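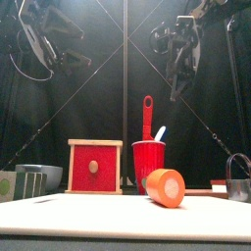 Two robotic arms over a white tabletop.

The Nomthorpe Traverse is a cross-country ski race held each February over the rolling, well-treed country north of Nomthorpe, and a much-loved fixture of the local winter calendar. It was founded by the ski maker Mirko Monti, who marked out the first course himself and saw 200 skiers off from the old Bokitz sawmill. The course climbs gently to Galli Ridge, where soup is still handed out in tin mugs, before the long and rather glorious run home to the town centre. Saranya Raju has won the women's classic 6 times, more than any other skier, and now coaches juniors in neighbouring Drolum.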